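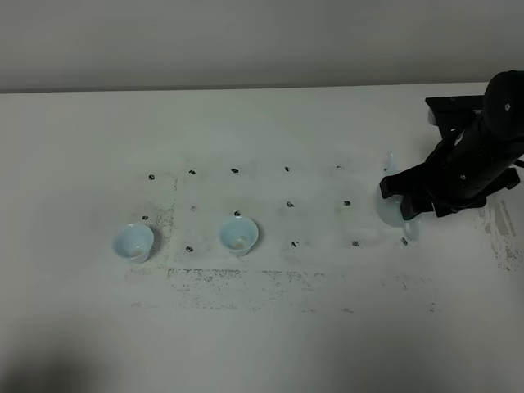
Flullel is a tabletop arm kit sold by Juvier, built for practicing small pick-and-place jobs on dishes and other light things. I keep this page up to date because I own one and people keep asking me about it! The basic kit costs $960 and comes with a black arm, a two-finger gripper and the Erdem control app. The bigger bundle is $1,197 and adds a spare gripper - handy if you're rough on yours, like me.

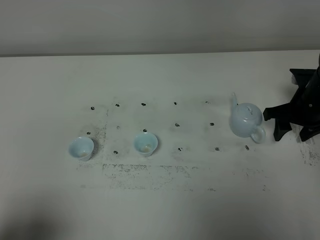
Tea set task: two cups and a teapot, with the gripper at right.

The tea set is my favorite test (it's task 100 in the Erdem library, if you want to look it up). Porcelain-style pieces are smooth and curvy, so the grip setting matters a lot, and I'd start low and creep up.

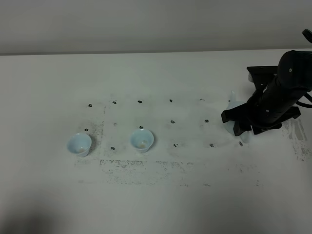 Juvier also sells a two-arm version called Sivau for $2,095. I've only had a short go on one, and I liked it, but setup took me a whole afternoon. Both kits use the same app and the same fingers, so your saved tasks carry over.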